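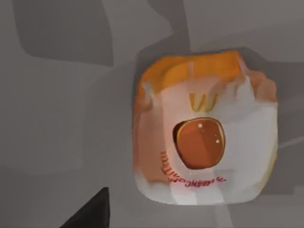
Simulated takeout bag, overhead view, gripper at lower left

Budget for a bag-handling cell: buy the arm now or spend on simulation first?

Posted in Equipment and Purchasing
February 5, 2023

I run the back end of a small delivery kitchen. We pack orders for several restaurants and the bags go from a packing counter to a shelf where the drivers pick them up. I want to automate that one move, counter to shelf, and nothing else. Bags only, no drinks.

I have a quote from Lerik for a small arm with a two-finger gripper. Separately, Vieira has offered a simulation package at $3,951 for the first year, with their paper bag models included. The picture is from their trial. I can afford the arm this year, or the simulation plus a cheap used gripper to practice with, but the arm and the simulation together would put me over.

What I need to know is which one to pay for first. I'm also unsure whether a simulated paper bag behaves enough like a real one to base a gripper choice on. Our bags are soft, the tops get folded over, and the weight is different on every order. The shelf is 71 inches high at the top row, and I'd like to reach that row if possible.

I have no robotics staff. One of our line cooks is handy and did a community college course in PLCs.

Posted by shelfsidekitchen

2 replies

sortline_mark2

Buy the simulation first, but only if they will let you do a few specific things with it. Ask Vieira these before you pay:

Can you change the weight inside the bag, and does the weight shift when the bag tips? A lot of bag models are one solid lump with a picture of a bag wrapped on it. The one in your picture has good creases and shading, and that tells you nothing about how it bends. Ask for a clip of the gripper squeezing it. If the paper doesn't move under the fingers, you can use it to plan reach and camera position and that's all.

Can you load the Lerik arm into it? If they only supply a generic arm, your reach numbers won't carry over. Your top shelf row is the part most likely to cause trouble, and you want to find that out on a screen. Small arms on a counter-height mount often run out of reach at that height once you add the length of a hanging bag. You may end up buying a taller pedestal or giving up the top row.

Is the camera view the same one you would have on the real machine? Yours looks almost straight down at the bag. A camera up there can find the bag and tell which way it's turned. It won't tell you much about how tall the bag is unless there's a depth sensor too, and that is another line in the budget.

For the rest of the budget, people forget these: mounting, a safety scanner or a fence, air if the gripper needs it, spare finger pads, and someone's hours. We put a cell in for boxed goods and the extras came to nearly 400 dollars a month over the first year, mostly pads and service calls. Boxes are easier than bags. I would plan on more.

Don't buy a used gripper to practice with unless it mounts on the arm you intend to get. We had a Derside gripper sit in a drawer because the flange didn't match and the adapter plate cost more than the gripper did.

grid_and_bin

I'd go the other way. Rent.

Ask Lerik or a local integrator for a short rental or a demo at your site. Put thirty of your own bags on the counter on a busy evening and see how many get to the shelf. Simulation is useful when you have someone to run it, and from your post it sounds like you have a cook with a full shift. He'll spend his first month learning the software.

Also check whether you need an arm at all. If the bags only have to go from one counter to one shelf, a short belt and a lower shelf would cost less and break less often. We priced an arm from Pleronent for almost the same job and ended up with a gravity roller and trays. Each bag sits in a tray, so it doesn't matter how soft the paper is or how the top is rolled.

If you do get an arm, look at a tray or scoop on the end of it before you settle on fingers. Pinching the top of a folded bag works until the order is heavy, then it tears at the fold.

shelfsidekitchen (original poster)

Thanks, both. I went back to the Vieira trial and the weight can be changed but it stays fixed in the middle of the bag. I've asked them about the squeeze clip. Lerik says they can do a two-week rental with the pedestal included — they want a deposit, and I'm waiting on the amount.

I hadn't thought about trays. The drivers would have to leave them behind and I'm not confident they would. Going to measure the counter and see if a tray fits between the packing stations.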